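Primel (vocal group)

Primel is an a cappella group from the river town of Prustham, known for close five-part harmony and for rebuilding old dance tunes with nothing but voices.
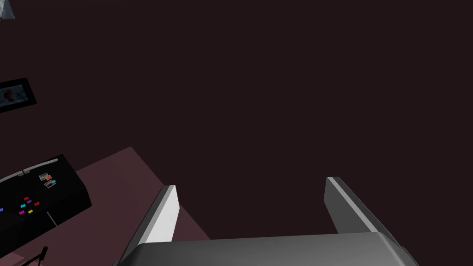 According to one listener writing in to the Gratano newsletter, the group's first record is the only one where you can hear the bass singer breathe before the downbeat, and it's better for it. That view is widely shared among longtime fans, and the early recordings have kept a loyal following even as the later ones grew bigger and glossier.

Formation

The group began as a Wednesday night singing circle above a shoe repair shop in Prustham. At first there were 6 regulars, all of them altos and tenors, which made for a warm sound with no floor under it. Things changed when a bass joined from a church choir across the river and two of the altos left to start a folk duo. The five who remained settled on the name Primel, taken from the label on the upright piano they used to find their starting notes.

Their early set was short but wonderfully odd: a sea song, two wedding waltzes, a radio jingle stretched out to the length of a ballad, and a wordless piece called "Pathak" that is still the high point of any Primel concert. The first paid show drew almost 200 people to the Prustham Corn Hall, many of them standing.

Style

Primel's arrangements are built from the bass line up. The lowest voice often carries a pattern borrowed from hand drums, while the middle parts trade short phrases back and forth so quickly that the tune seems to jump around the room. The lead changes from song to song and sometimes from verse to verse — a real thrill in concert, where the singers step forward and back as they pass the melody along.

Vocal percussion is used sparingly. On the first two records it appears on a single track, a fast reel with clicks, pops, and a marvelous rolling "r" that stands in for a snare. Later releases use more of it, along with layered backing parts recorded in the studio.

Recordings

The group has released 4 albums, all on the small Gratano label. The self-titled debut was taped in one room with the singers in a half circle, and it runs just 58 minutes including a hidden lullaby at the end. The second, Low Water, has the best-known version of "Pathak," slower than the stage version and sung almost in a whisper until the last chorus opens up gloriously.

Lanterns Out, the third, brought in a children's choir on the closing track. The fourth, Ferry Songs, is a live set recorded over a run of summer concerts on the Prustham waterfront, and boat horns can be heard between several numbers. Fans are fond of the horn that lands in tune during the second waltz.

Performances

Primel tours mostly in May and through the summer, favoring halls and chapels with a long natural echo. Shows are usually sung without microphones in smaller rooms. The encore is nearly always the radio jingle, with the audience taking the bass part.

See also

Gratano (record label)
Prustham Corn Hall
Close harmony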